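Notebook, Berkmont workshop

Visitors' day went well, I think, and I want to get it down before the details run together. Mihret opened up at the usual time and had the extension leads taped before I had my coat off, bless her. The school group from Kumsa came first, then the people from Dramatier, who had driven 40 miles and were very gracious about the parking.

I gave my little talk by the door, which ran long (it always does), and then Janelle took over and let people ask what they liked. The question we got most was how the arms know one packet from another when they land on top of each other. She answered it patiently every single time, and better than I would have. One boy wanted to know whether the robot ever gets hungry. I promised him I'd write that down, so now I have!

Fergal looked after the sign-in sheet and the safety chat. He thinks we should keep groups to 18 at most next time, and I agree with him – past that, the ones at the back only see shoulders. Gwenaël wants a step for the smaller children before we do this again in November. I said I'd ask Prodromos, who has a good eye for that sort of thing and knows what's in the storeroom.

Also for November: the Erkel folks have asked for a longer slot, and we need a better spot for the coats. I still owe Dramatier the parts list, with the 600 mm extrusion lengths on it, and must not forget. 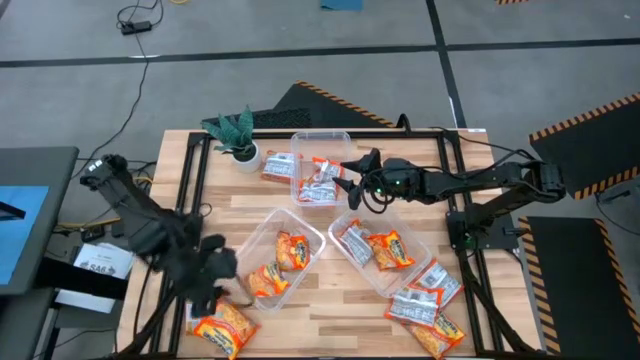 Berkmont, August 3, 2022

Packet sorting at the two-arm table, the noodles and the silver-white ones. The clear containers are a good choice for an audience, as people can look right through the sides and follow along. The pile at the lower right was the part everyone had an opinion on, with the silver-white packets lying over the orange ones. I'd like us to try a few more piles like that one, and Janelle has offered to draw up some arrangements. The succulent stays on the table, by popular request.

Ask Mihret where she put the spare name badges.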